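# Chapter 6: Care and Adjustment of a Two-Finger Gripper

The previous chapter dealt with the arm as a whole. The present chapter turns to the part that wears soonest, the gripper, and follows one unit through setting up, routine inspection and repair. The unit chosen is the one fitted to the kitchen bench cell at the Dunness training centre, where students practise the handling of cookware. It was installed in September and had completed 3,578 grasps when the first full inspection was made.

By the end of the chapter the student should be able to check both fingers for even movement, replace a pad, secure the cable so that it does not pull at the wrist, and complete the Bedeck maintenance sheet without help.

## 6.1 Before work begins

The cell must be stopped and the supply to the arm locked off before any hand is placed between the fingers. The gripper is left open for inspection. A gripper that has stopped in the closed position is to be opened by the method given in the maker's handbook and never forced by hand, as this strains the pivots.

Objects on the table may remain where they are, provided that they do not prevent a clear view of both pads. Glass items within reach of the fingers should be noted on the sheet. Where a lid or pot is used as a test object, the same one should be kept for the whole term. Results taken with different lids cannot be compared.

## 6.2 The fingers and pads

Each finger consists of metal links joined by small pivots and ending in a black pad. The links carry the load; the pads make the contact. Most faults reported as "weak grip" at Dunness were found in the pads.

The pads are examined first for cuts, shine and dirt. They are wiped with a dry cloth, and with a damp one if grease is present. Both pads are changed together, even when only one is worn, and the pair is entered on the sheet under a single number. Pemix pads are held in stock at the centre; pads from another supplier may differ in thickness and call for a fresh setting of the closed position.

The pivots are then checked by moving each finger gently from side to side. Play greater than 2 mm at the tip is recorded as a fault. The student should compare left with right throughout, for a small amount of play shared by both fingers matters less than a difference between them.
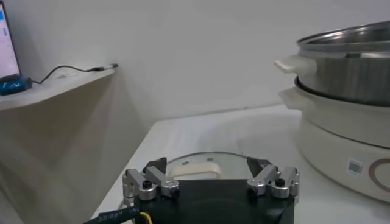
The cable is left until last. It should follow the wrist through its full turn without becoming tight, and its outer cover should be free of cracks where it bends. After refitting, the arm is run at low speed for 30 cycles with no load, and the cable is examined again before the Peixoto test described in section 6.3 is attempted.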